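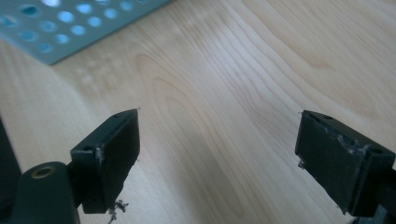

We went up to the Dissanayake herbarium for their summer open day on July 16, 2022, and I have been telling everybody at the garden club about it ever since, so I may as well write it down!

I had expected a dusty room and a lecture. Dede Addo, our guide, took us straight to the fern cabinets instead (my weakness, I admit) and let us look at the undersides of the fronds through a hand lens. I have grown lady ferns by the back steps for years and never once noticed that the little spore covers are curved, some of them nearly like a horseshoe. The wood ferns next to them had kidney-shaped ones, and after a while even I could tell the two apart.

The fern collection holds 484 sheets, a good many of them gathered within a day's walk of the Wivetti marsh. Each has a label with the place and the collector, and I could have read those labels all afternoon.

Then came the moss table, which was crowded, and a walk to the creek, where we found sensitive fern and a big patch of horsetail. My knees were not pleased with the bank, but it was worth the scramble.

Parking is 2 dollars and the lot fills early. There is another open day in December, indoors only, with club mosses as the theme. I have already put my name down.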